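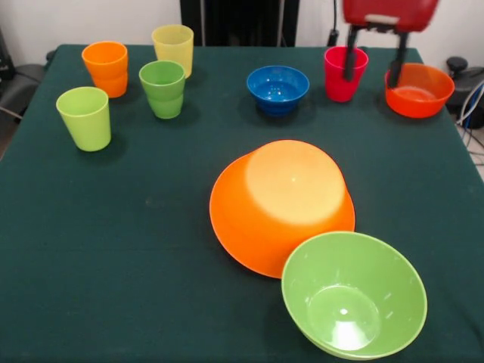
Who signs off a rig before it goes on the plane at Bollevdale?
The rigger on duty and the jumper who will wear it, both in ink, both on the same card.

GEAR CHECKLIST WITH COMMENTS
Bollevdale drop zone, student and rental rigs
Checked 12 February 2021 by Sherif Abou Zeid

1. Reserve packing card in date: PASS
Comment: Card says October. The handwriting changes halfway down the line. I'd like to see the rigger's own logbook before I take that at face value.

2. Reserve seal and thread intact: PASS

3. Reserve closing pin seated, not bent: PASS
Comment: Seated, yes. Slight rub mark on the cable housing. Was noted last time as "will watch." Who is watching it?

4. Automatic opener switched on, correct mode: FAIL
Comment: Rig 43 was set to student mode but tagged for rental to licensed jumpers. Two people had initialed the tag. Initials are cheap. Pulled until reset and retagged.

5. Three-ring release assembled correctly, both sides: PASS

6. Release cables clean, no kinks: PASS
Comment: Cleaned recently, by the feel of them. No entry for it in the book.

7. Main canopy lines, wear and trim: REFER
Comment: The Gellow main has 300 jumps on this line set according to the card. The fuzz on the lower control lines says more. Steering line on the left is shorter than the right. Send to loft.

8. Harness webbing and stitching: PASS

9. Leg strap hardware holds under load: PASS
Comment: Tried each one with full body weight. A tug with one hand is not a test, and I've seen it done that way here.

10. Altimeter reads zero on the ground: FAIL
Comment: One Prasamora wrist unit read 2 hundred-foot marks high, was zeroed, and had drifted again by lunch. "They all do that" is what I was told. The others didn't.

11. Helmet chin straps and buckles: PASS

12. Radio check, student helmets: PASS
Comment: Clear at the hangar door. Try it again from the far end of the landing area, with the plane running.

13. Aircraft seat belts, exit side: REFER
Comment: Logbook claims all replaced. The aft belt looks older than the rest to me. Asked Pant for the parts invoice, still waiting.

Rig 43 and the altimeter stay on the red hook. Item 7 goes out Monday. Recheck card to be filled in by someone other than the person who did the repair.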